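Search this site Search

Learning to work at home in a language that is not mine

I moved to Valtadstead in April, and for the first 3 months I did my translation work on the kitchen table. Then I found a desk. I want to write a little about how a day of work from home looks for me, and how I try to keep my second language alive when I sit alone for most of the hours.

My customer is Flitia, a small publisher of garden books. They send me one chapter at a time. The present book has 172 pages and I am in the part on fruit trees, where every country has its own words for the same branch. I keep a paper notebook for such words. When I lived in Staltden I could ask my neighbors, but now I must write an e-mail and wait.

I begin at 9 in the morning. Before this I read one page aloud, any page, so that my mouth wakes up too. It feels silly, but I recommend it. After a day when I only type, my accent becomes heavier, and in the bakery they ask me to repeat.

The desk is built in between two white side panels, with a green panel behind and the sockets at a good height. I was happy about this, as in my old room I had to crawl under the table for every plug.

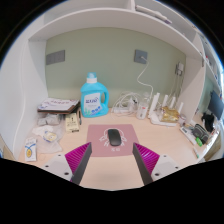

Small rules for the day

My first rule is no dictionary before lunch. I mark the difficult word and I go on. In the afternoon I return to the marks, and many of them I can already solve by myself. The ones that stay are usually prepositions. I have studied English for a long time and I still do not know why we are in a car but on a bus.

My second rule I took from a reading group called Masilela, which I joined this spring. They ask each member to write 100 words in the evening on whatever happened. Mine are boring. Rain, soup, a parcel for the wrong door. But when I read the early ones again I see mistakes that I do not make anymore, and this gives me courage.

My third rule is to stop when I start to translate the same sentence for the second time. Then I put down the mouse and go for a walk to the river, also in bad weather.
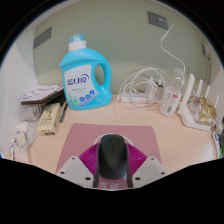

A black mouse over the desk.

Next week I must send the chapter on pears. If you know a good English word for the small bench that people build around a tree, please write it in the comments. I have found two, and I do not trust either of them.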